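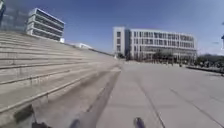
Steps and plaza, Gridville, looking along the lowest tread.

Thursday, 7:40 am

Concrete sealer trial, second look. The Codel people say their penetrating sealer cuts water uptake by half on old slabs with no change in color. I have read that sentence on four different drums by now and I'd like to see one of them earn it.

What we have so far: 2 patches on the offcut slab behind the shop, one sealed, one left alone. Tube test on each, same putty, same fill line. The bare patch dropped fast and then slowed, as expected. The sealed one dropped slowly the whole way. Fine. But the offcut was cast in November and has never had a shoe on it, so I don't see what it says about paving that people have walked on for years. Kikuchi's data sheet has the same hole in it: all lab prisms, cured at 50 percent humidity, no dirt.

Also the putty leaked on one run. I threw that reading out and so should anyone copying these numbers.

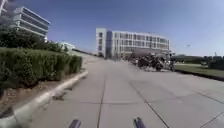

Joints are my main complaint with the whole approach. You can seal the face of a slab as well as you like and the water still goes down the edges. On a walk like the one up to the white building, with a joint running nearly straight up the middle and others crossing at an angle, there is a lot of edge per slab. The Illiden method statement gives joints a single line ("treat as required") – required by whom? If the filler has let go, sealing the face may do very little, and I would want that checked before buying anything.

Cost: one drum is 116 dollars and is said to cover some 20 square yards. I got less on the offcut, but I was heavy with the roller.

To do:
Repeat the tube test on an old slab, cleaned and uncleaned.
One tube set right over a joint, to see if it even holds a reading.
Ask Codel how old their test concrete was. Get it in writing.
New putty.

Not ordering the second drum until the old slab is done.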